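# Tuso Grasp Planner

Tuso is planning software for two-finger grippers. It takes the wrist camera stream and gives back a grasp pose, a finger opening and a closing speed.

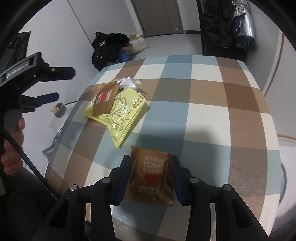 Soft packaging is the hard part of this work, and most of our development time goes there. Sachets and pouches bend, shine and lie on top of each other. Tuso first separates the overlapping items, then chooses which one to take first, and only after this it plans the path of the fingers.

## What is included

- Planner and perception module, for Linux
- Calibration tool for wide-angle lenses
- Replay viewer – you can step through a recorded grasp and see the planned pose next to the executed one
- 11 gripper profiles, editable as plain text files

## New in the March release

Patterned backgrounds gave us false edges in the old version. Yeison Ríos rewrote the segmentation step, and we trained it again with 1,740 more recordings. The profile format did not change, so your old files will load.

## License and support

One license covers one workstation. Support questions go to Unai Aguirre, and we answer within 48 hours – please attach the log folder and the name of the gripper profile. For integration with the Lerkard controller, ask for the separate driver package before you order.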